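Laundry & Linens

Zerrin Tekin
OK I have converted to mesh laundry bags so completely that my sister has asked me to stop texting her and put it somewhere else. So, a thread! Everything I know about washing stuff inside other stuff.

Some background. I used to lose a bra every couple of months. The hook would catch on a sweater, the sweater would wrap around a pillowcase, and the whole thing came out of the washer as one long rope. I'd sit on the bathroom floor picking it apart and swearing.

Then in December I bought a pack of mesh bags with zippers and I have not picked anything apart since!! I can't believe I waited until I was a grown woman with a mortgage.

First thing: the mesh. Bags come in a few kinds and I got this wrong the first time. The open kind, with holes you could poke a pencil through, is good for sneakers and stuffed animals and terrible for anything with hooks. The hooks go right through the holes and you're back to rope.

The fine kind is what you want for bras, tights, lace, baby socks, thin knits, all the fussy things. Mine has a little diamond pattern in the weave, like honeycomb, and you can sort of see through it, so I can tell tights from socks without unzipping. I love that pattern more than is reasonable.

The first pack was from Vever. Good zippers, a bit small. I can get one bra and two pairs of tights in each (or one kid's entire week of socks, they're tiny). The Clurkora ones are bigger and fit a sweater lying flat. I use both and I have no loyalty to either, I just grab whatever is on the hook.

Size matters more than I thought. If the bag is stuffed tight the things inside can't move and the water and soap don't get around them properly. I fill mine a bit more than halfway. If I have to squash it down to get it closed, I get a second bag.

But also don't put one lonely sock in a huge bag! It balls up in a corner and the rest of the bag twists around it. Ask me about the Wednesday I unwound a bag for what felt like the length of a movie. Small things, small bag.

Before anything goes in: hooks fastened, zippers up, buttons open, tights turned inside out. I empty pockets too, after the lip balm incident. We don't talk about the lip balm incident. (Peach. It was peach. It got on everything.)

How I sort, if you're curious:
one bag for bras
one for tights and anything lacy
one for kid socks
one for the reusable cotton rounds I take my makeup off with
one big one for whatever sweater I wore to death that week

The cotton rounds were the real surprise for me. They used to hide in the rubber seal of the washer door and I'd find them a month later, gray and sad. Now they go in together and come out together. Same with face masks, and the little felt pads from my daughter's shin guards.

Zippers! I have feelings about zippers. A decent bag has a little elastic sleeve at the end where the pull tucks in, so it doesn't work itself open or bang around on the drum all cycle. Tuck it in. It takes a second and I forgot it for weeks and then wondered where all the socks had gone.

If your zipper gets stiff, rub a plain candle along the teeth and run it back and forth a few times. My mother did this with every zipper in the house, including the tent. It works on laundry bags too and I felt very clever the first time.

If the fabric bunches up around the slider, don't yank. Lay the bag out on a table, smooth the tape on both sides so the two rows of teeth sit side by side, hold the end steady, and ease the slider along. I ripped one by yanking. RIP little bag, you were in the pack for one day.

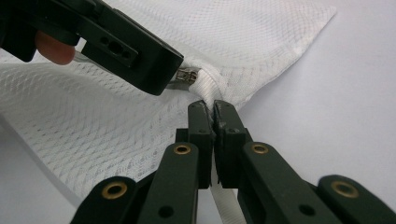 Do the bags themselves need washing?
They get clean along with whatever is inside them, so mostly I just turn them inside out now and then and shake the lint off over the trash.

Drying. I take everything out and hang the bags by the loop if they have one, or just peg a corner to the rack. They dry so fast! I'm usually still hanging the towels. I don't put mine in the dryer on high. I did it once with a cheap one and the mesh went crunchy.

Sweaters I roll up in a towel first, still folded the way they came out of the bag, and press on the roll with my knees. Then flat on the rack. My gray one from Ateş is on its fourth winter and I have been washing it this way all season and it still fits me.

Things I do not put in a bag: towels (they need the room), jeans, anything really muddy. Mud just sits in there with the clothes. Rinse it off in the sink first or send it in loose with the other filthy stuff.

Oh, and vacations! I pack two empty bags flat at the bottom of the suitcase and by the end of the trip they're full of dirty laundry. When we get home they go straight from the suitcase to the machine without me touching a single sandy sock. This alone has changed my mood on the last night of a trip.

Where I keep them: I had them in a drawer and forgot they existed. Now they hang on an Erkari hook on the side of the washer, and everyone drops their own socks in as they take them off. Everyone except one person, who is seven and is working on it.

173 replies on my last laundry post and half of them were about duvet covers eating socks, so I'm going to do duvet covers next. Button them closed before they go in. That's the preview.

Also, tell me what you put in yours! Somebody at school pickup told me she washes building bricks in one and I went home and did it that same night, 200 of them, warm wash, zipped up tight. Very loud. Very clean. My husband came in to ask if the washer was broken.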